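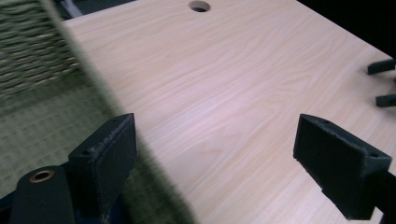
Wood grain

From the Pravthorpe Woodcraft Pages, entry 48

Wood grain is one of those terms that gets used for about four different things, and I've spent a good part of my life muddling them up, so I'll try to sort them out as I go. Most people mean the pattern you see on a cut surface. A joiner usually means the direction the fibres run. A turner might mean how coarse or fine the wood feels, though strictly that's texture. And then there's "figure", the showy stuff like ripples and flames, which people call grain as well (I do it too, and my editor Parisa Mahmoudi keeps changing it back).

See also: Annual rings; Medullary rays; Planes and planing; Veneer; Warping.

Where it comes from

A tree grows outwards, adding a layer of new wood just under the bark. In places with proper seasons the growth starts fast in spring and slows down later in the year, so each layer has an early part and a late part that don't look quite the same. In pine the difference is really plain: pale soft early wood, then a narrow dark band. Cut straight across the trunk and you get rings. Cut along it and the same layers turn up as lines, and how those lines look depends almost entirely on where the saw went.

The fibres themselves mostly run up and down the trunk. I find it easiest to think of a bundle of drinking straws, which is how Farhad Arabzadeh explained it to me at the Tindholm evening class years ago, and I've never found a better way. Straws are hard to snap across and easy to pull apart from each other. Wood is just the same, and that's why an axe splits a log so sweetly from the end and bounces off the side!

Trees in the tropics can be awkward about all this. Where there's no cold season the rings may be faint or missing altogether, or they may follow wet and dry spells instead. Don't try to age one by counting unless you know your species.

Ways of cutting

There are three main cuts you'll hear about, and the names vary a bit between Britain and America.

Plain sawn (also called flat sawn, or slash sawn by some of the older people at our yard) means the rings meet the face of the board at a low angle. You get those tall pointed arches up the middle, often called cathedrals, with straighter lines at either side. It's the cheapest way to cut a log and wastes the least. The boards do tend to cup as they dry, and they'll move more across their width with the weather.

Quarter sawn means the rings stand more or less upright to the face. The lines come out straight and close together, and in oak you also get the silvery flecks where the rays show. Lovely stuff, stays flat, costs more.

Rift sawn sits between the two, and people argue about exactly where. The rings meet the face at a middling angle and the lines run straight, without much fleck. Chair legs are often picked this way so that all four sides match.

Veneer adds more choices again. A log can be sliced flat, which gives arches much like a plain sawn board, or it can be spun against a long blade so the wood comes off in one great sheet like kitchen roll. Spun veneer has a wide, wandering pattern that you'd never get from a solid plank. Once your eye has learned it you'll spot it on cupboard backs everywhere.

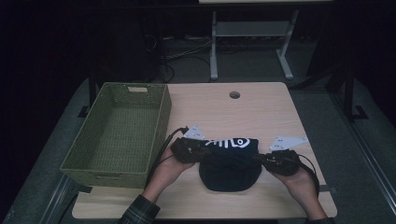 Working with it

The rule everyone learns first is to plane with the grain, meaning in the direction where the fibres rise towards the surface ahead of you. Go the other way and the blade gets under them and lifts little splinters out. That's tear-out, and I have ruined more drawer fronts with it than I'd like to list. Stroking a cat is the usual comparison. Look at the edge of the board before you start: the lines there tell you which way the fibres are heading, and the face often doesn't.

Some boards won't play along, of course. Interlocked grain, common in sapele, leans one way for a few years' growth and then the other, so any direction you choose is wrong for part of it. You can skew the plane, take a thinner shaving, use a steeper blade or give up and reach for the scraper. I generally go straight to the scraper.

Holes need a bit of care too. A drill coming out of the far side will burst the fibres unless there's scrap clamped behind it, and on veneered board the top sheet can chip round the rim as well. A sharp bit with proper spurs cuts the fibres before it lifts them. Larasati Wibisono, who taught me veneering, puts masking tape over the spot first. I've tried it with and without, and I couldn't swear to a difference, but I still do it.

End grain is the cut ends of all those straws. It drinks up glue and stain, so it goes much darker than the rest if you aren't careful. Thin the first coat or sand the ends a grade finer. Glue alone on an end grain joint is generally weak, and that's a big part of why we bother with tenons and dovetails.

Strength and movement

Wood swells and shrinks with the damp in the air, hardly at all along its length but quite noticeably across it. A wide solid table top has to be fixed so it can move, with slotted holes or little wooden buttons. My first one wasn't. I'd screwed it down tight all the way round and it split by November with a bang I heard from upstairs.

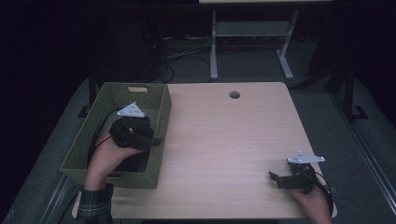
Plywood gets round the trouble by crossing the layers, each sheet at right angles to the one below, so no direction has all the weakness. An odd number of layers is usual, with both faces running the same way, and that helps it stay flat. The thick birch sheet on my own bench has 11 and hasn't budged.

Short grain is the other thing to watch. Wherever a curved piece is cut so the fibres run across a narrow part, it's likely to snap there. Look at an old chair with a curved back leg, or a jigsawn bracket, and the break will often be just where the lines leave the edge.

Copied grain

People have been faking grain for a very long time. Painted graining, done with combs, brushes and a good deal of nerve, was all over Victorian front doors, usually pretending to be oak. Printed paper and plastic surfaces came later. The giveaway is repetition, since a printed pattern has to start again somewhere, and the ends of the board rarely carry on what the face began.

Still to be written

A proper section on burrs and bird's eye. Azadeh Ranjbar has promised notes on bamboo, which is a grass and has no rings at all, so it may end up with its own entry.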